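Okay, so the middle chunk of the talk is all shelves. I know, I know, everybody came to Plumadville for the big storage ideas and I'm going to stand up here and talk about where you put a small cardboard box. Stay with me!

(Slide 4. Wait for the laugh, then click.)

When I started setting up workrooms for Girkbridge I bought bins. So many bins. We spent $844 on the first room and I still couldn't find a roll of tape. What I do now is put the small stuff out on a shelf and leave it there for a week, and then I look at what people reach for and where they have to bend.

(Slides 5 and 6, click through slowly, don't talk over them.)

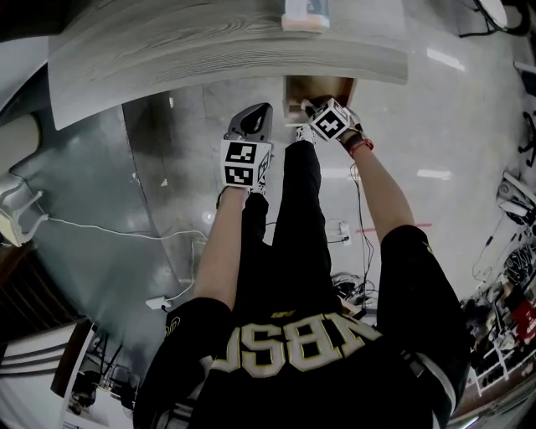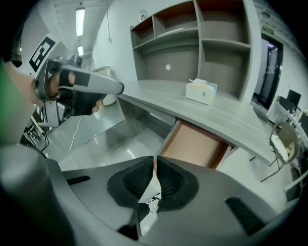 Reading time: 2 min | 400 words

Okay, the shelving in the second one. Look at those cubbies, with the long gray counter running below them. I love a counter under shelves, because you've got somewhere to set things down while you make up your mind. And there's just one flat white thing lying in the middle cubby on the top row. Please don't rush to fill that row! Empty space up high is fine.

Then go back to the first one for the reach. Both arms out over the shelf, leaning forward, and the little brown box is sitting against the underside edge. If you're leaning like that for something you use 200 times a week, move it. Also look at the floor while you're there, the cords and the power strip. I put floors on my checklist the same day as shelves now, it's one job to me.

(Ask: who has a cubby at home they can't see the back of? Hands up. Let them chat for a minute.)

If I'm short on time, skip the Menon label story and go straight to the Sunday reset, slide 9. Drink some water first.

2,338 views
18 shares

Related talks
Labels That Stay Put: the Menon Method
Asex Shelving, One Year In
The Sunday Reset for Small Workrooms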